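How Does a Robot Help With the Laundry?
A guide for young readers from the Skerken Learning Pages

Washing clothes seems simple to most people. For a robot, it is a long list of small jobs, and each one has to be learned. The Pralto Laundry Kit is a set of parts and lessons that schools and science clubs may borrow from Skerken. It helps a robot practice these jobs with a washing machine like the ones found in many homes.

What are the robot's fingers?
A robot does not have hands like yours. It has a gripper, a tool that can pinch and hold. The Pralto gripper has two fingers. They can press together at the tips or open to go around an object.

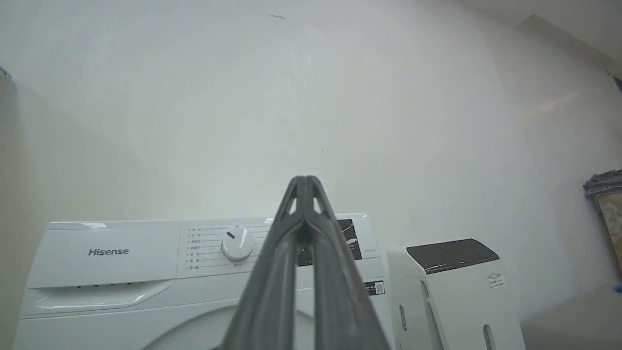 A washing machine has many parts to learn. There is a drawer for detergent, a knob for choosing a program and a round door at the front. People find these parts by looking and touching. A robot uses cameras, and a small one near the gripper gives it a close view.

Why is a door so hard?
A washing machine door swings on a hinge, so it moves in a curve. The gripper must follow that curve. If it pulls in a straight line, it may slip off - or strain the door. The kit has 20 lessons, and the door appears in 13 of them.

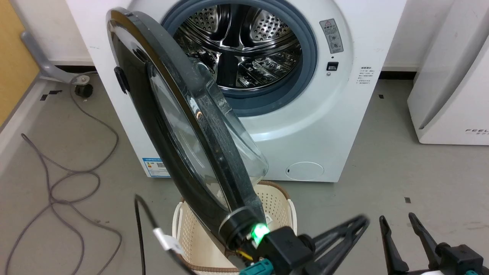 Can children use the kit?
Yes, with a trained adult present. The kit is meant for groups, and sessions take place on Saturday. Keep fingers, hair and sleeves away from the gripper while the robot is on. Ask your teacher to contact Skerken about borrowing a kit.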